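Meet a Robot Picker! How Does It Know What to Grab?

By Citlali Esquivel. Monday, July 15, 2019
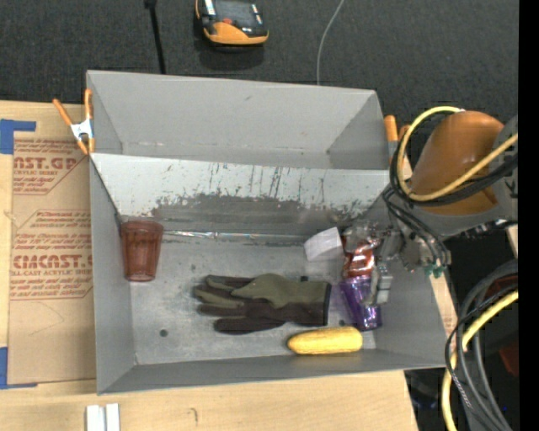
Brendis Kids' Page | put together by the Try-It-Out Team

OK kids, quick one this month, lots to get through!

Look in the big gray bin. A work glove. An ear of corn. A shiny purple package. A crinkly orange-red wrapper, a little white box, a plastic cup lying over by the wall. Weird shopping list, right?

And coming in from the right, a robot arm. The silver part at the end is called a gripper. It's the robot's hand, sort of.

Our team has been trying out a picking kit called the Fellura. It's a kit for schools, labs and small workshops. You get a gripper, software, and a fat book of instructions (the grown-ups read it, I skipped to the pictures). You need your own robot arm. We'll get to whether it's any good. First, how does this stuff even work?

What is picking?

Picking means taking one thing out of a bunch of things. That's it. You do it all day. Socks from a drawer. The red crayon from the crayon box. The last strawberry, before your brother gets it.

Stores and warehouses need lots of picking. Somebody orders a toothbrush and a puzzle, and somebody has to go get a toothbrush and a puzzle. Sometimes that somebody is a robot.

Why is it so hard?

Try this. Close your eyes. Have a friend put something in front of you. Now pick it up.

Your fingers did a ton of work! They felt the edges. They felt if it was squishy. They squeezed just enough. You didn't have to think about it.

A robot gets none of that for free. Every bit has to be built or programed or practiced.

Now think about the things in that bin, one at a time.

The glove. Floppy. Where do you grab a glove? Middle? A finger? Lift it by the cuff and all the fingers dangle.

The corn. Curvy. Curvy things like to roll away from you. Also one end is skinnier than the other, so squeeze the skinny end and it might slip out.

The shiny stuff. This one's sneaky. Shiny things bounce light around, and that can fool a camera. It sees a bright white spot and goes, huh? Is that an edge? Is that a different thing? You know how a mirror can trick a puppy. Like that.

The cup. See-through, a bit. Cameras have trouble with see-through things too, they look right past them. Windows trick birds the same way.

The little box. Finally, an easy one! Flat sides, straight edges. Robots love boxes. If the whole world was boxes, robots would be done by lunch.

Four steps to a pick

Most picking robots go about it like this.

1. Look. A camera takes a picture of the bin.

2. Choose. The computer finds a good spot to grab. Things on top usually go first. If two things are touching, tricky, it may try the one that sticks out more.

3. Reach and squeeze. The arm moves over, the gripper goes down, the fingers close. Too soft and it drops. Too hard and, well, don't try it with a tomato.

4. Check. Did I get it? Did I get two by mistake? If the grab went wrong, go back to step 1.

Robots go back to step 1 a LOT. That's fine. You fell off your bike too.

What are all those cables for?

Good question, we get it every time we visit a class. Lots of robots have cables and tubes running along the outside. Some cables carry power. Some carry messages, like "move left" or "stop now please". Tubes often carry air, and some grippers use air to move their fingers. Think of blowing up a balloon, then letting it go flat again. You can make things push and pull that way.

The cables need some slack, loops of extra length, so the arm can turn without yanking them out. Same as your headphones when you stand up too fast.

So is the Fellura kit good?

Here's what we think. We had it going for 2 weeks, starting in May, then put it away, then got it out again.

Good things: the setup part is clear. Each step has a drawing. The software has a big stop button on the screen and a plain "try again" button, and even our youngest helpers at the open day (they were five!) understood what it was doing. With boxes it did great. With floppy stuff it got better once we changed how hard it squeezes, there's a slider for that.

Not so good: shiny wrappers gave it a headache. Turning off one of the ceiling lights helped. The instruction book has no page about lights at all and it really should. Also the kit costs $420 and that does not include an arm, so it's one for a school or a club to share, not your birthday list. Sorry.

We also looked at the Michiels starter kit last year. Cheaper, but it only does blocks and balls. Fun for an afternoon. If your school wants to do real picking with real junk from the junk drawer, we'd go with Fellura.

Score: we don't do stars on this page. We do thumbs. Thumb up, with a bit of a wobble.

Be the robot

A game for home. You need 30 minutes, a box, and a friend.

Put some different things in the box. Soft, hard, shiny, roly. No glass, nothing sharp.

Get a pair of kitchen tongs. Those are your gripper.

Close one eye. It makes it harder to tell how far away things are!

Your friend says what to pick. You get one try, then you have to move your hand all the way back and start over, just like the robot.

Which thing was hardest? Was it the one you thought? Now swap. Then try wearing mittens while you hold the tongs, it's terrible, you'll love it.

Words to know

Gripper: the hand part of a robot arm.
Bin: a box that things get picked from or put into.
Slack: extra cable, so nothing gets pulled tight.
Grasp: the way you hold something. A pinch is a grasp. So is a big fist.

One safety thing

Never put your hands near a robot arm that's switched on. Even a slow one. It may not know you're there. Wait for the grown-up in charge to say it's off, and then wait a tiny bit more.

Next time: Urska, the robot that waters plants and sometimes waters shoes. Send in you questions before then and we'll try to answer a few. Drawings too, we have a wall for them by the front desk.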